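3.2 Boire au bureau : le déclaratif et le reste

Les 13 employés de Traltero suivis en août affirmaient tous boire « régulièrement », adverbe dont la littérature n'a jamais tiré grand-chose. Procházka propose un seuil par heure ; nous l'avons adopté, faute de mieux.
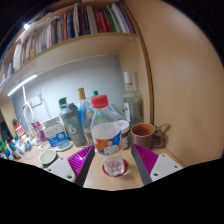 Que mesure-t-on alors ? Le volume absorbé par tranche horaire, arrondi à 15 ml près, café exclu malgré les protestations.

Figure 4. Bouteille à bouchon rouge, étiquette à dominante orange et bleue.

L'écart entre volume déclaré et volume bu atteint environ 200 ml par jour, toujours dans le sens flatteur.
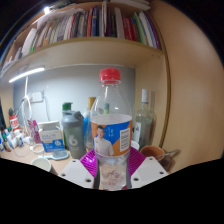
Okafor y voit un biais de mémoire. Nous penchons pour l'optimisme, plus difficile à coder.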